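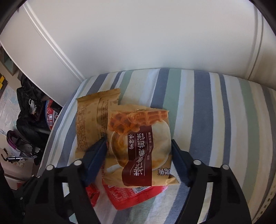
Latte-flavor mini egg yolk waffle pack between the pads, striped cloth underneath.

Home Builds Notes Parts bin Archive

Hand-held gripper, second revision: linkage and pads

Reading time: 3 min

The first revision had parallel jaws on a rack. It held boxes well and ruined anything soft. Snack packs are mostly air with something brittle in the middle, and a rack drive with no give pushes the air to one end and then crushes the contents. I went through most of a bag of crackers before giving up on it.

Revision two uses black linked bars on both sides, pinned at the larger joints, with an angular blue pad at the end of each jaw. The linkage is a plain four-bar. I drew it in an evening and then spent a week on hole clearances. My printer makes small holes undersized, so every pin hole is drawn oversize and reamed by hand. Skip the reaming and the joints bind at the closed end of the travel, exactly where you want them free.

The servo is a Vultau unit I already had. It is driven from a Lekel board that also reads the trigger in the handle. Position goes out over serial and gets logged, along with motor current. The current reading is noisy. I average 9 samples and it is still noisy, but the step at contact is clear enough to use as a threshold.

Settings at the time of writing:

Current limit: 300 mA
Closing time, full travel: 600 ms
Pads: blue, printed, no facing

The current limit is the number I changed most. Higher and the seals on the packs begin to fold. Lower and the friction in the linkage alone can trip it, particularly on a cold morning in the garage. I suspect the grease.

Film packaging is awkward to pick up from cloth. On a bench the pads slide under the edge of the pack. On fabric they catch the weave and drag it along, and the pack goes with it. Coming in with the pads slightly raised helps. So does approaching across the short side, where there is less loose film to bunch up ahead of the pad. Stacked packs are a separate problem: the one underneath tends to get taken too, and the current trace looks much the same either way.

Kipchumba Were suggested thin silicone facing on the pads and sent me a strip of the Hullumico sheet he uses on his own build. I have not fitted it. The pads would need to lose the same thickness or the jaws will not close fully, and I want the closing geometry settled first.

Open items:

- Play at the outer joints. Two of the pins could go up a size.
- Cable exit at the back of the handle. It rubs.
- Log format. Timestamps currently roll over and my plotting script does not handle it.
- Reprint the pads with a shallower front angle.

The part files are in the Biwott folder with the rest of the project. The handle in there is still the old one, with the trigger too far forward for small hands. The new handle goes up in September if the reprint fits.

Contact | Copyright, all build notes and drawings | Back to top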